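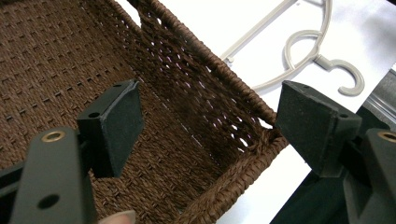

Yáñez meint, ich soll aufhören zu jammern, der Rodham sei auf der Geraden immer noch schneller als alles andere im Feld. Ja. Auf der Geraden.

Sorry aber Langstrecke gewinnt man halt in den Kurven. Und beim Reifenverschleiß, siehe letzter Stint gestern Nacht

Zur Erinnerung: 166 Runden, 2 davon in Führung. Mit dem alten Auto wär das ein Podium gewesen, behaupte ich mal

Cudico hat dagegen alles richtig gemacht. Früh rein, harte Mischung, Fahrerwechsel gleich mit erledigt. 4 Stopps, kein einziger Patzer

(ja ich weiß, die Safety-Car-Phase kurz vor drei kam denen auch entgegen. trotzdem)

Was mich echt nervt: neue Einstufung schon wieder erst im April. Bis dahin fährt Flotamwood weiter mit dem kleineren Restriktor rum und darf sich hinten anstelen

3 Kundenteams überlegen wohl, fürs nächste Jahr zu wechseln. Quelle: Fahrerlager, also Vorsicht

Glaub ich aber sofort. Ersatzteile für den Rodham sind teuer und die Hinterachse ist im Nassen einfach eine Zumutung, hört man von jedem der mal drin saß

Onboard vom Start guck ich mir heut abend nochmal an, da war in der ersten Schikane irgendwas mit der Bremsballance. Meld mich dann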